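Course Handout 2: Robots in the Home
Notes to accompany the open day demonstration
Session leader: Vidar Fagerlund

Purpose of the handout

These notes record the main points of the open day held on Sat 24 August and set out the reading and written work that follow from it. Students who attended should use them to complete their own notes. Students who did not attend are expected to read them in full before the next seminar.

The demonstration concerned hand-held grippers and the part they play in preparing robots for household work. The task selected was the handling of fruit on and near a kitchen table. The program was arranged by the Bivora teaching group, and 18 students from the course were registered.

1. Why a person holds the gripper

A robot arm can be taught a task in several ways. It can be programmed directly, it can be steered from a distance, or it can learn from records of a person doing the same task. In the third case it helps if the person works with the same kind of hand the robot will have. A human hand has five fingers and a soft palm. A two-jaw gripper has neither, and many movements that come easily to a person have no direct match in the machine.

When a person carries the gripper, the record shows the task as a gripper can perform it. A camera mounted on the tool gives the view the robot will later receive from its own wrist. Both points are covered in Chapter 2 of the course reader.

The work area was an ordinary kitchen, with a range hood above the table, cooking pots in place, and fruit both on a plate and in plastic bags.
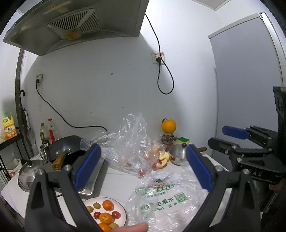 Ivar Forsberg objected that a kitchen of this kind asks too much of a first lesson, and that a bare table with one object on it would give cleaner results. The session leader agreed that a bare table is easier to learn from. He replied that a robot trained only on bare tables has little to draw on when a pot handle or a plastic bag lies in its path. Students should be prepared to argue either position in the seminar.

2. Grasping small round objects

Fruit is a useful test material. It is round, it rolls, and pieces of the same kind differ in size. Small tomatoes require a narrow opening and light pressure. Mandarins require a wider opening and may turn between the pads if they are held off center.

Three terms should be known for the written work:

Approach. The path of the open gripper toward the object. A good approach leaves the neighboring objects where they are.

Alignment. The placing of the pads on opposite sides of the object, so that the closing force passes near its center.

Closure. The movement of the pads toward each other until the object is held. Excessive force will damage soft fruit, and insufficient force will drop it.

A plate adds a further difficulty. The rim limits how low the fingers can come from the side, and a crowded plate leaves little space for the pads. 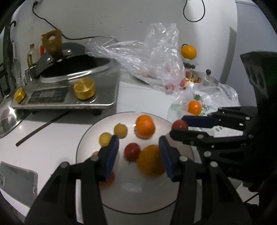 3. Clear and soft materials

Plastic bags are among the harder objects in household robotics. A clear bag takes on the colors of whatever is inside or behind it, and its creases reflect light. A vision system may locate the fruit and miss the bag entirely. The bag also changes shape when touched, so a plan made before contact may no longer apply a moment later.

Two grippers allow one to hold while the other moves. The cost is a more difficult record, as the timing of both tools must be kept together. Students should consider which household tasks require two grippers and which can be done with one.
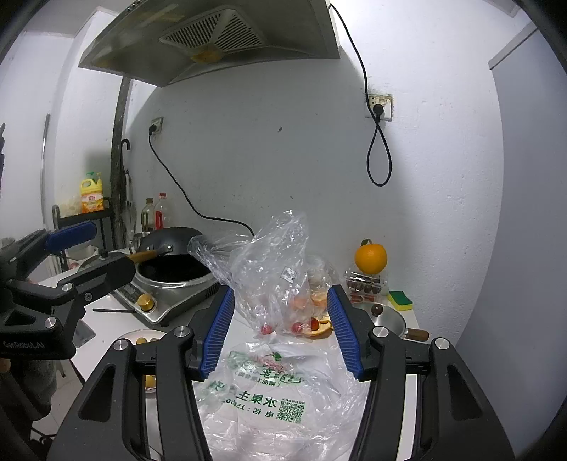

Fig. 3. Two hand-held grippers at the counter, one open at a clear plastic bag and the other toward the wok.

4. Written work

Each student is to submit a report of no more than 2,000 words. The report should describe one household task, divide it into approach, alignment and closure, and identify the step most likely to fail. Tasks involving knives or open flame are not accepted.

Reports are to be left in the Skastex tray outside Room 13. Late reports require the written consent of the session leader.

Reading for the next seminar: course reader, Chapter 2, and the handout on soft objects issued in the Eklund room.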